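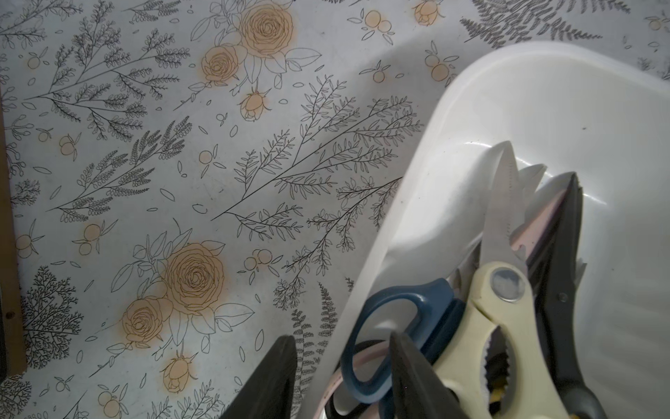
A patterned liner in the drawer, with a white caddy to keep the scissors together.

If your house is anything like ours was, the scissors live everywhere except where you want them. I had a pair in the knife drawer, a pair down the side of the armchair, and the good dressmaking shears turned up in the potting shed at Goncombe one June, which I still haven't quite forgiven myself for. So a word or two on giving them a proper home, and on keeping a small craft corner in decent order while you're at it.

Start with the liner. I do like a pretty one (ferns and roses for me, every time!), and it does make you want to keep the drawer nice. Take everything out, wipe the wood down with a barely damp cloth and leave it open for the afternoon. Cut your paper a touch too big, crease it into the corners with the back of a spoon, then trim. Mine was the Masanja sort that comes on a roll, and two small dabs of glue stick at the front edge hold it well enough. Don't stick the whole sheet down, or you'll be scraping at it with a butter knife in a few years' time.

Next, the caddy. Smooth plastic is best for scissors as it can be rinsed under the tap and the points don't snag in it. Lay them all with the blades pointing the same way and you won't meet a sharp end when you reach in. If the caddy slides about, a scrap of rubbery shelf mat underneath will cure it. A Hikex tub with the lid thrown away does just as nicely, and so does an old baking dish.

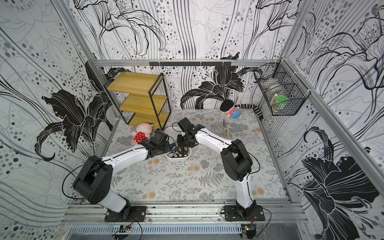

A three-tier shelf in the corner, a wire basket, and hooks along the top of the wall.

Corners are worth more than people give them credit for. A little shelf turned slightly inwards is far easier to reach into than one pushed flat against the wall, and I'd put it in bare and live with it for a few days before loading it up. You soon find out which board your hand goes to. Heavy things go at the bottom, and anything you use daily in the middle.

Wire baskets are lovely for odds and ends, and a couple of cable ties will fasten one to almost any upright. Pull them snug, snip the tails close and turn the cut end to the back, or it will have your knuckles. Hooks earn their keep too. My friend Annelies Camenzind put up a row of 14 in her sewing room and filled them by Tuesday teatime.

Soft toys will find their way onto any table with a pretty cloth on it. Gather them up before you get the scissors out, and give them a shake out of doors now and again.
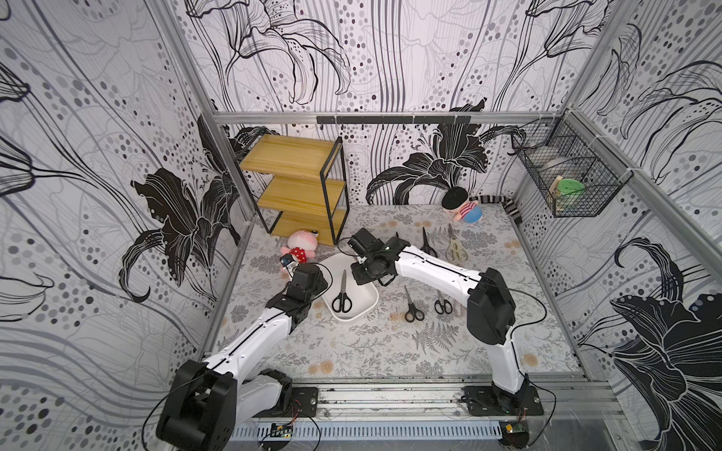
How do I clean sticky tape residue off scissor blades?

Open them wide and wipe each blade, from the handle towards the tip, with a bit of kitchen paper dampened with surgical spirit. Stubborn gum will usually shift if you leave a drop of cooking oil on it for 11 minutes or so before wiping. Dry them thoroughly, put the tiniest spot of sewing machine oil on the screw, and open and close them a few times before they go away.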